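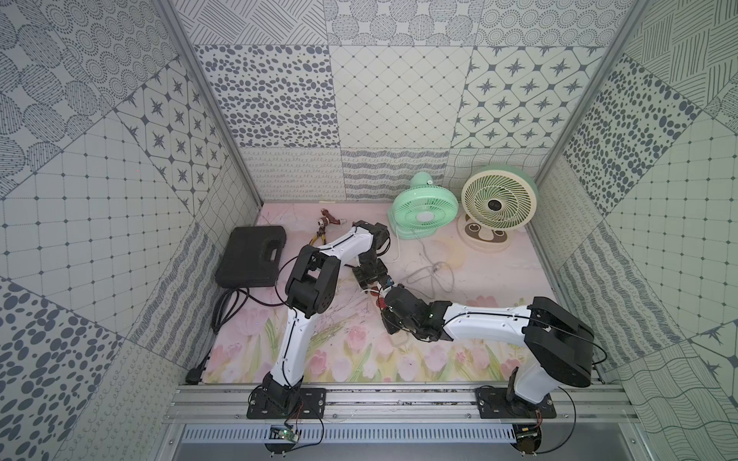 According to Marisol Strickland, you should visit a wallpaper factory only when you are happy with your own walls. She told me this in the parking lot at Zomine, with a sample book already under her arm, and I took it as a joke. I have since looked hard at my hallway.

The open day at Zomine happens once a year, and you get in by standing in line. The company prints wallpaper and soft floor mats in a long brick building that used to make cardboard boxes, and it still smells like the inside of one. A sign at the door asked us to leave umbrellas, food and opinions about beige outside. I kept a granola bar.

Our guide started in the archive, a cold room with flat steel drawers from floor to ceiling. There are 2,000 designs in there, most of them out of print and several of them out of print for good reason. She pulled a drawer of kitchen papers with coffee pots marching in diagonal rows, then one of ducks. The ducks had been a big seller. Someone in our group asked whether they might come back, and she closed the drawer with real tenderness and said no.

What she wanted us to see was the repeat. Every printed pattern has a point where it starts over, and the skill lies in keeping your eye from landing on it. A cheap paper gives itself away before you've finished your toast. A good one can keep you hunting for a whole bout of flu. The tile-look papers have it easy, in her view, because people expect a square to end. You can put compass stars next to diamonds next to wavy loops and call it a collection. Tulips are harder. A tulip that leans the wrong way makes a stripe, and once you have seen the stripe you own it.

The print hall came next, and with it the ear plugs. Design 211, a gray leaf called Oton, was on the big press. It goes past faster than you would think a leaf could go. I learned that gray is made from several colors, that the people who mix it do not agree on which ones, and that this has been going on since June. 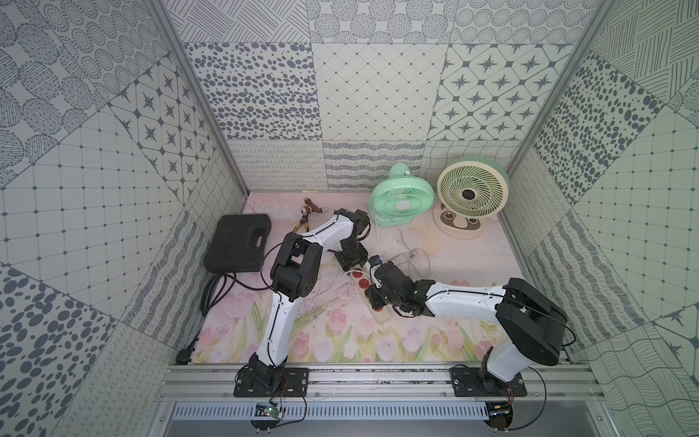
One reader wrote to me after my last piece on patterned rooms to say that mixing prints takes no courage at all, only a low ceiling and a landlord who never visits. I thought of that letter in the showroom, where Zomine lets its stylists do as they like. They like a lot. Gray and white geometry on the walls, pastel tulips on the floor, and the customer somewhere between the two, trying to remember what color the couch is.

It works better than it should. The gray keeps quiet and the pink gets to be silly. I would put it in a guest room, for guests I wanted to leave by Sunday lunch, if I could say that without my sister reading it.

Lunch was soup at a place called Citon across the road. It had plain white walls, and the whole group sat there blinking at them.
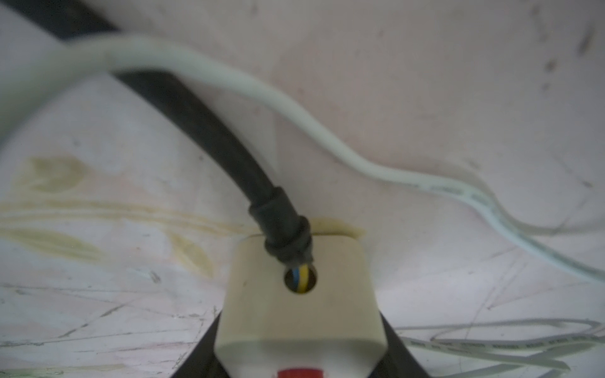

Vol. 4, No. 2

The afternoon belonged to the hanging class, taught by a retired decorator known to all as Győri. His first lesson was to turn off the power before you paper near an outlet, and he gave it in the tone of a man who had once skipped it. His second was that no corner in any house is square. He asked if anyone believed theirs was, and a man in a fleece vest raised his hand and spent the next hour being used as a teaching aid.

We worked in pairs. Marisol and I were given up to an hour to hang two strips on a practice wall, matching the pattern at the seam. She cut, I pasted, and we hung the first strip beautifully and upside down. Győri studied it for some time and said the leaves did look well rested.

The gift shop sells ends of rolls by weight. I came home with enough Oton for one wall of a closet, or possibly the inside of a few drawers. The closet has four corners. I have checked them with a level, and the man in the vest has my sympathy.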